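Wurka 2 review: eight months of cleaning up gripper recordings with it

Posted February 13, 2024 by İlker Toprak

I've been meaning to write this one up since the fall, and then the new version landed and I had to throw out half my notes. So this is a review of Wurka 2, the desktop program for sorting, trimming and labeling recordings from hand-held grippers. I started with version 1 in June, moved to 2 as soon as the beta opened up, and I use it pretty much every working day. I paid for my own license, in case you were wondering.

A bit about what I do with it. I train small policies for tabletop jobs, mostly pick up this, put it over there, tip it, turn it around. All of my training data comes from walking up to a table with a gripper in my hand and doing the thing myself, over and over. That part is fun for the first hour! Then you get to sit down with a pile of clips and decide which ones are any good, and that part is never fun, so whatever makes it go faster gets my money.

Before Wurka I was using Claltel's free viewer plus a folder of my own scripts. The viewer is fine for looking at one clip. It's miserable for looking at a few hundred, and my scripts were held together with string.

Getting going

Install was easy on my Linux machine and a little grumpy on the laptop, where it wanted a newer graphics driver than I had. Once that was sorted I pointed it at my biggest set, 3,217 clips, and went to make lunch. By the time I came back it had built thumbnails, read the gripper widths, lined up the pose track with the video and put the whole lot in a grid. Version 1 used to choke on that same folder and I'd have to feed it in chunks, so this alone made me happy.

The grid is where I live. You can sort by length, by how far the gripper traveled, by how many times it opened and closed, or by what they call the "doubt" score, meaning how unsure the tracker was about where the hand went. I sort by doubt first, always. The worst clips float to the top and I can throw out the garbage before I've had my coffee.

The close-up problem

Now for the thing I bought the upgrade for. Wurka 2 has a new object mask tool, and masks on gripper footage are hard for a reason anybody in this line of work will recognize. The camera rides along with the fingers, so whatever you're handling gets huge and blurry right when it matters most. Version 1 would follow a cup nicely across the table and then lose its mind when it got near the fingers. Half the time it would decide the black pads were part of the cup.

I made it a little torture set out of frames I knew would be rough. White paper on a pale table, shiny surfaces, busy prints, stuff way too close to the lens. This one is my favorite of the bunch.

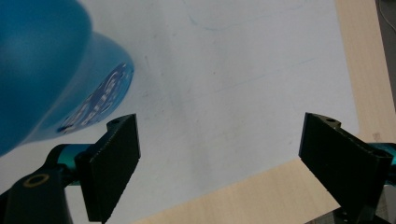 Blue and blurry up top, open gripper below. One click on the blue, one click on the left pad, and the masks stayed apart.

Old Wurka put a single blob over the blue thing and the left finger together. The new one kept a clean line between them, even up where the printed end comes so close to the top of the pad. It also left the pen lines on the paper alone, which I did not expect (I've had other tools proudly hand me a "new object" for every scribble). Where it did slip was on the teal joints. It wanted to lump the left one in with the blue object, I guess on color, and I had to give it a third click to say no. Once I'd done that it remembered for the rest of the clip.

You can save the gripper mask as a template, too, and please do this on day one! The fingers only move one way relative to the camera, so Wurka can work out their shape from the width reading and stamp them out of every clip. I wish I'd found it before I hand-fixed 55 clips like a fool. It's buried in a menu called Rig Parts and the manual gives it one paragraph.

Splitting clips into steps

The other big feature is the step splitter. It looks at gripper width, speed and the masks, and chops each recording into reach, grasp, move, release and so on. You can rename the steps and add your own.

For plain picking it's great, I barely touch the results. For anything messier it gets silly. If I hover with the fingers open while I make up my mind, it calls that a release. If I nudge something with the side of a finger, it has no word for that at all and leaves a gap. I ran it on a batch of 541 tipping clips and fixing the boundaries took me most of an afternoon, though doing it from scratch would've eaten my week.

What helped was writing my own rule. There's a small Python hook where you get the tracks for a clip and hand back the cut points, and mine is maybe a screen long. The errors it gives you when something's wrong are clear, with line numbers and everything, so hats off to whoever wrote that piece.

Export

Export is good if your training code likes one of their built-in formats. Mine is built on Ersoy, and the Ersoy exporter works but writes the gripper width in millimeters while everything else is in meters. I lost an evening to a policy that refused to close its hand before I spotted it. There's a dropdown to change the units. Please make meters the default, Wurka people, I'm begging you.

I also tried the Emia plugin, which is supposed to let you play a trained policy's predicted path over the original video. Lovely idea. It crashed on me every time I scrubbed backward, and I gave up after a few tries. I'll have another go when they patch it.

Stuff I like
Fast grid, even on large sets
Masks that hold up when things get really close
The doubt score
Undo goes back forever, across restarts

Stuff that bugs me
Rig Parts is hidden away
The splitter hates hesitation, and I hesitate a lot
Millimeters!
No dark theme on the label editor, only on the grid
License is tied to one machine, and moving it means an email to support (they did answer the same day)

Should you get it?

If you've got one small set and you're only going to train on it once, stick with the free viewer and a bit of patience. If you record every week like I do, I'd say get it, and get 2 even if you already own 1, just for the masks. Take a backup of your old project first. The upgrade rewrites your label files in place, and there's no button to go back.

I'm putting my splitter rule up on the downloads page with a couple of notes on the settings. If you've got a better one for tipping, send it over, mine still cuts the reach too early on the short clips.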